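How does a robot learn to tidy a table?
By Inmaculada Collado

When you were small, somebody showed you how to hold a spoon. Maybe they showed you many times! A robot arm needs to be shown too, and it needs much more showing than you did.

At Nultwood, two people do this work together. Gilmar guides the arm with a controller in his hands. Glenys puts the things on the table. One try, from start to finish, is called an example. The computer saves what the camera sees, and it also saves how every joint of the arm is moving.
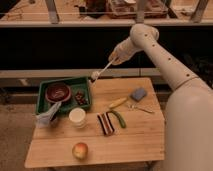
After each example, Glenys changes the table a little. An apple goes to another place. The sponge is turned around. If everything always stayed the same, the robot would learn only that one table, and your kitchen at home would be a big surprise for it.

Things which bend are difficult. A bowl keeps its shape when you push it, but a piece of cloth can fold in many ways. So the team makes extra examples with soft things.

Sometimes Gilmar drops something. The team writes down that this try went wrong, so the computer does not copy it by mistake.

In February they saved 1726 examples. On a good morning they can make 48 before lunch, and then Gilmar's hands are tired.

Try it yourself: ask a friend to close the eyes, and explain only with words how to pick up a cup. How many words did you need?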